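The Slow Hands of Clevthorpe

Can a machine tidy a room yet? Our reporter spent a Monday with people who try to teach it

The first thing I noticed in the Drukura workshop in Clevthorpe was the quiet. I expected noise, because all my life a machine that works has been a machine that makes noise. In this place two arms moved above the floor with less sound than my refrigerator, and the loudest thing in the room was the kettle.

I came with a simple question, the one my mother asks me every time there is something about robots on the television. When will it pick up the things from the floor? She is not interested in chess or in dancing. She has a bad back, and the floor is far away.

The engineers at Drukura take this question seriously. Picking up is their daily work. They do not begin with socks or toys, as I had imagined, but with very small and plain jobs: take a flat thing, lift it, put it in another place. It sounds like nothing. A child of two does it between meals, mostly when you do not want it.

For the machine, a flat thing is a bad thing. A cup has sides and a ball has a middle, so the fingers can close and something will be between them. A piece of paper lying on the boards offers almost no side at all. The fingers must come down very low, and if they come one millimetre too low they push against the wood and the arm stops itself for safety.

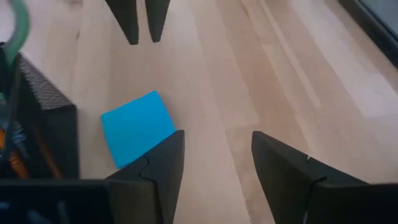

Why is a thin object so much harder for a robot than a thick one?
The fingers have very little edge to hold, and a small mistake in height is enough to miss it or to press into the floor.

People solve this without thinking. We use a fingernail, or we slide the thing to the edge of the table and let it hang over. Sometimes we wet a finger, although we were told at school not to. The robot at Drukura has no nails, and on a floor there is no edge to slide to. With two grippers it can in principle hold with one and lift with the other, but then each hand must know very exactly where its partner is, and this is a new difficulty on top of the first.

During my visit I saw one long series of 50 attempts at the same job. The machine managed 12. The engineer at the desk was pleased with this, and it took me some time to understand why. In October, with the same arms and an older program, the result was zero, and the team had started to speak about changing the task to something kinder.

On the shop floor the picture is different. I went the next day to Duvton, where the packing firm Voß has used robot arms for several years. There the boxes come always from the same side and in the same size, and the light never changes. The arms work through the night shift and few people look at them any more. But when a loose sheet of cardboard falls under the belt, it is still a person who bends down for it. The shift leader told me this happens 20 times in a normal night. She said it without complaint -- it is good for her to leave the chair, she says.

This is perhaps the part I did not understand before. I thought that the factory was the difficult place and the home the easy one. In the factory everybody has worked for years to remove surprises. In a home the surprises live there, they have names, and they drop things.

I asked in both places for a date, because readers like a date. In Duvton they laughed. In Clevthorpe they were more polite and spoke of "some rooms, some objects, in some years". The price was not discussed, and I think it would not have made my mother happy.

When I telephoned her in the evening I told her about the 12 attempts. She wanted to know what the machine does with the others, whether it leaves them on the floor. I said that yes, mostly it leaves them, and then a person comes. She was silent for a moment -- then she asked if the person also does windows.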